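Branwen Price
Tuesday, October 19, 2021

1/ OK, I've now read the bishop's letter on joining the Grirkimness and Gazi parishes twice through, once on the bus and once with a highlighter, and I have thoughts. Long thread, get a drink.

2/ If you're new to my feed: I grew up at Gazi, married into Grirkimness, and I go to Mass at whichever one has the time that suits. So I come at this with love for both and loyalty that shifts with the parking.

3/ The letter is 2 pages. A lot of people are talking as if it's a book. Please read it before you get mad at it! It was on the table by the holy water font on Sunday and it's on the diocese site under "Letters," which took me forever to find.

4/ What it says: one pastor for the two churches starting the first Sunday of Advent, so late November. Both buildings stay open. One parish council. One set of books by next summer. Mass times "to be reviewed in conversation with the faithful."

5/ What it doesn't say: that Gazi is closing. I heard that from four different people between the back pew and my car. It isn't in there. I can see why people hear it, though, because the people at Amia were told something very close to this a few years back and their church is locked on weekdays now.

6/ That Amia comparison deserves better than a shrug. Amia had a roof nobody could pay for and a priest who was 81. Gazi has a decent roof and a full baptism calendar. Still, the bishop could have said plainly "here is how this differs from Amia," and he didn't, and I wish he had.

7/ Now the numbers, since everybody asked. The letter gives 500 households for Grirkimness and 200 for Gazi. Those are registered households, so people who filled in the card at some point. My brother is still on the Gazi list and he lives in Oregon.

8/ I'd much rather see Sunday attendance. The ushers at both churches write it down every October! It goes to the chancery in a nice envelope. So the figures exist. Put them in the next letter, please and thank you.

9/ The part I liked, and I mean this, is the paragraph on prayer. He asks us to pray the same novena in both churches the nine days before Advent. My mother-in-law read it out loud at dinner and went quiet after, and she is not a quiet woman.

10/ There's also a line from Acts in it about the believers being of one heart and mind. Fair enough. I'd point out that Acts also has a chapter where the Greek-speaking widows were being skipped in the food distribution and people complained, and the apostles fixed it. Complaining has a long history in the Church. It got us deacons!

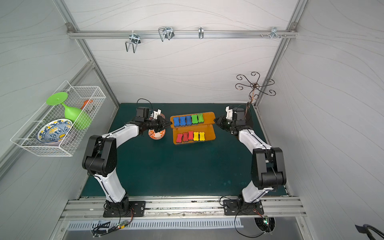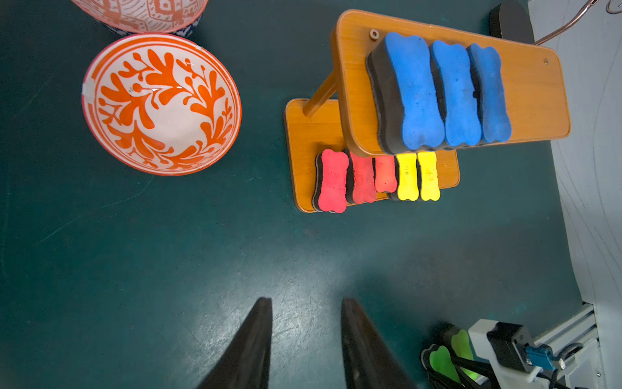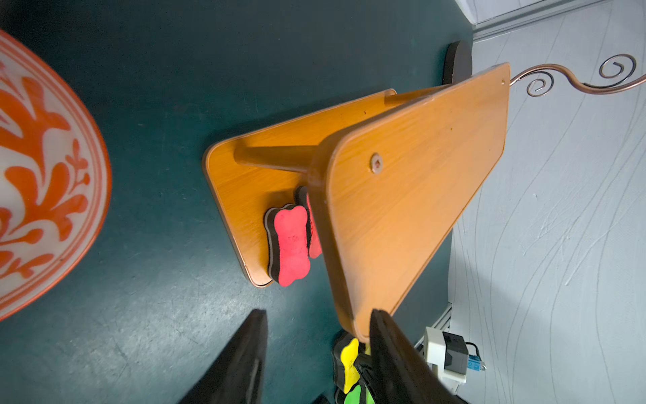
11/ Mass times. Deep breath. Right now both churches have a 9:00 on Sunday. One pastor can't be in both, and the drive is twenty-five minutes if you don't get stuck behind the grain trucks. So something moves. There's no way around it.

12/ The rumor is Gazi goes to Saturday evening only. I'd fight that one. Saturday evening is lovely, but a church with no Sunday morning Mass starts to feel like a chapel you visit. The kids' choir would go first, then the coffee, then the families with the kids.

13/ My own suggestion, which I've already emailed in: Gazi at 8:30, Grirkimness at 10:30, and swap them at Easter. Everybody is a little annoyed for half the year. I think that's about as close to fair as a schedule gets.

14/ Someone in my replies says the Spanish Mass should be its own conversation. Yes. It's the fullest Mass in either parish and it doesn't get one sentence in the letter. I reread it to be sure. Not one. That's the thing I was most disappointed by, more than anything about the buildings.

15/ The Spanish Mass people built the Guadalupe celebration at Grirkimness from nothing. If you've never gone, go this December. Bring a coat, the procession is outdoors and it's before sunrise and you will cry, I always do.

16/ Money, quickly. Several folks are worried that the Gazi cemetery fund gets swallowed up. I asked, and the answer I got from the parish office was that restricted gifts stay restricted, so money given for the cemetery has to be spent on the cemetery. I'd like to see that in writing. They said it'll be in the follow-up letter.

17/ The building fund at Grirkimness is a different animal and I don't understand it well enough to tweet about it. If you do understand it, please reply, and use small words.

18/ Names! We don't know yet what the joined parish will be called. The churches keep their own names, the parish gets a new one, and the letter says suggestions can go in the box through the end of the month. I have seen the box. It is already stuffed.

19/ My vote is for Saints Martha and Mary, who were two sisters under one roof and had words about the housework. My husband says that's too pointed. He wants St. Joseph, like every man over forty I've spoken to this week.

20/ The listening evenings: 2 of them, one at each church, both at 7 in the hall. You can go to either one no matter where you're registered, or both if you have the stamina. They'll take written comments too if you don't like talking in front of people.

21/ Tips from somebody who's been to a few of these. Sit near the front, since the hall microphone at Grirkimness is terrible. Say your name. Ask one question. Don't read out a four-page statement, Gary, we love you but no.

22/ And do be kind to Father. He didn't write the letter, he found out a week before the rest of us, and he'll be the one driving those twenty-five minutes between Masses with his vestments on the back seat.

23/ For rides, the Makel bus people have said they'll run a pickup for the evening at Gazi if enough folks sign the sheet in the vestibule. I signed for my mother-in-law and her friend. It goes past the high school and the senior apartments.

24/ Couple of replies I want to answer here so I don't type it nine times. Yes, weddings already booked are staying where they're booked. Yes, religious ed carries on as it is until summer. No, I don't know about the Friday fish fry, and I'm as nervous as you are.

25/ To the person who asked whether I'm "for or against": I'm mostly tired and a bit hopeful. I was baptized at Gazi. I'd like to be able to walk in there in ten years on a Sunday morning and find somebody else's baby yelling through the homily.

26/ I'll be at the Grirkimness evening for sure and I'll post my notes that night, or the next morning if it runs long. If you've got a question you want asked and can't come, drop it under this post and I'll bring the list with me.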